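Thirty Years With the Bees of Nirgate: a talk with Gadisa Negash

By Anatole Hamel

When I arrived at the house of Gadisa Negash it was a little before eight in the morning and he was already in the shed, scraping old wax from a frame with a flat piece of metal. He did not stop working when I came in. He pointed with his chin to a stool, and I sat on it, and for the first quarter of an hour we spoke only about the weather.

Gadisa keeps bees at the edge of Nirgate. He sells the honey under the name Ketero, a word which he says his grandmother used when she wanted to fix a day for something. He has 88 hives at this moment. In the autumn he had 101, and he told me this number without any drama, in the same way another man will say how many shirts he has in the cupboard.

"You lose some in winter," he said. "If you cannot accept this, you should keep chickens. With chickens you also lose some, but at least you know the reason, it was the fox."

I asked him how he began. He laughed and said that everybody asks this and he has three different answers, depending on how much time the person has. I told him that I had the whole morning. So he put down his scraper and made coffee, which took a long time, since he roasts the beans himself in a small black pan and doesn't like to be hurried.

His father was not a beekeeper. His father repaired sewing machines. The bees belonged to a neighbour, a man called Mohammed, who had nine hives behind his kitchen and was more and more afraid of them as he became older.

"He was stung on the eyelid," Gadisa told me. "After this he would stand in the door and give me instructions. I was fourteen. He shouted, left, left, lift it slowly, and I was lifting it slowly, and he was shouting again that I was too slow. This was my school. When he died his daughter said to me, please take them away, all of them, tonight if possible."

He took them the same night, on a handcart, with wet cloth pushed into the entrances. One cloth fell out on the way. He did not want to tell me more about this part, only that he walked very fast.

For many years the bees were a thing for the evenings. During the day he worked in the office of a company that sold pumps, and he liked the job well enough. Then in 2000 the company moved to another city and he decided to stay. He was thirty-one years old, with a small baby, and his wife asked him how many jars of honey a family has to sell in order to pay the rent. They sat at the table and made the calculation on the back of a calendar.

"It was a terrible number," he said. "My wife looked at it and she said, good, then we need more bees. Another woman would say, good, then you need a job. I have thought about this often."

I wanted to know what had changed in the work since those first years. I expected that he would speak about diseases, or about prices. He spoke first about the lime trees. In his opinion they flower earlier now than when he was young, and the flowering is finished faster. He keeps a notebook for this, one for every year, with a brown cover, and he showed me several. The writing is small, in pencil. There are days with only one word: wind.

"Before, I had time to prepare," he explained. "I saw the buds, I put the extra boxes on the hives, I waited. Now I look at the buds and I am already late. So I put the boxes too early, and then it becomes cold and the bees have a big empty house to heat. Would you like to heat a big empty house? They also don't like it."

About diseases he was more careful. He treats for the mite in late summer and again in December, when there is almost no brood and the treatment can reach most of the mites. He does not believe in the people who never treat. He also doesn't believe in the people who treat every month. He said that he has argued with both kinds and that both kinds make very good cake at the association meetings.

We went outside when the sun had reached the first row. He gave me a jacket with a veil, and it smelled strongly of smoke and a little of oranges. For the smoker he burns dry orange peel together with old sacking, a habit he has from Mohammed. I asked if the peel makes the bees calmer. He thought for a moment.

"It makes me calmer," he said.

He opened one hive for me and worked without gloves. His hands move slowly but they never wait. He lifted out a frame, turned it to the light, and looked for eggs, which are so thin and white that I could not see them until he had tilted the comb three or four times. He did not search for the queen. If there are eggs, he said, she was there in the last three days, and it is not polite to go looking for a lady in her bedroom without a reason.

What he likes least in the work is the selling. For a long time he sold everything from the house, to people who knew him. Later a shop in the town, Mulletti, began to take his honey, and with the shop came the questions of labels and lids and a jar of the right shape. The owner of Mulletti wanted a hexagonal jar. Gadisa tried it for one season.

"You cannot get the spoon into the corners," he said. "I received telephone calls from old ladies. They were paying for the whole honey and they could eat only the middle of it." He went back to the round jar, and the shop, after some weeks of silence, accepted it.

He makes three honeys: a spring one, pale, which becomes hard quickly; the lime honey, which has a taste near to mint and which not all customers like; and a dark one from the end of summer. The dark one he keeps mostly for himself and his family. I was allowed to try it on bread. I am not a person who writes easily about taste, so I will only say that I asked for a second piece.

Each spring he moves a part of the hives to the fields outside Nirgate, and in high summer he brings them home again. This he does at night or very early, when all the bees are inside. His son drives and Gadisa sits next to him with his hand on the dashboard, listening to the straps.

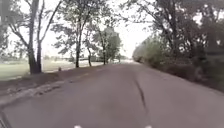
"My son says that I am a bad passenger," he told me. "I am a very bad passenger. I tell him the speed, I tell him the gear. Thirty hives are behind us and he wants to listen to music. But he has never lost a hive, and I have lost two, so perhaps I should be quiet."

The son, whose name he asked me not to print, has studied accounting and helps only in the season. I asked if he will take over one day. It was a question I had prepared at home, and I had the feeling that Gadisa had been waiting for it and was a bit tired of it.

"He is not afraid of them and he is not in love with them," he said. "For the bees this is enough. They don't need love, they need that somebody comes on the right day. I don't know. He has his own life. I would not like that he does it for my sake and then stands in the door and shouts instructions to a boy."

The best year he can remember gave him 114 jars from a single hive. He has written it in the brown notebook with a line under it. He told me that he weighed everything again the next morning because he was sure of a mistake. The hive stood beside the wall, in a place which he had always thought was too hot in the afternoon. The year after, he put five hives along that wall and they were all quite ordinary.

I asked what advice he gives to people who want to start. Every spring some of them come to him, often with new equipment, very white and clean. He tells them to begin with two hives and not one, so that they can compare. He tells them to visit another beekeeper during a whole year before they buy anything, but in his experience they have always bought it already. And he tells them to talk to the neighbours first, and to bring a jar to each of them, also to the unfriendly one.

"Especially to him," he said. "He gets the dark honey."

By then it was almost noon and the shed had become warm. Gadisa had eleven more hives to look at before lunch and I could see that he was counting the clouds over the hill. He walked with me to the gate, still with the smoker in his hand, and asked me how I take my honey at home. I admitted that I put it in hot tea. He closed his eyes for a second, as if something had stung him, and then he went back into the shed to fetch me a jar of the spring one, which he said was the right kind for people who do that.

Ketero honey can be bought at Mulletti, and from the house in the mornings while there is any left.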